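## Before You Begin: Getting the Tabletop Ready

We know you're eager to get going (we always are!), but a few quiet minutes spent on the table itself will make the rest of this guide go much more smoothly. The Belmonte top is pale wood with a lively grain, and it does like to be treated kindly.

1. Clear away cups, papers and anything else you won't need for this section.
2. Wipe the surface with a soft cloth, following the lines of the grain from one end to the other.
3. Go over it once more with a dry cloth, and leave it alone for 6 minutes.
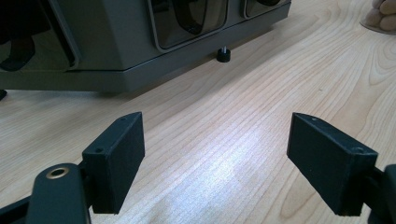 4. Run your palm slowly over the wood. If you feel a rough patch, rub it lightly with the fine pad from your care kit, again with the grain, and wipe off the dust.
5. Put on 2 thin coats of Osinard oil, letting the first one soak in overnight.

**Note:** The wider, looping figure in some boards takes oil a little faster than the straight grain, so go back over those spots if they look thirsty.

**Caution:** Lay oily cloths flat outdoors to dry. Never leave them bunched up in a bin or a drawer.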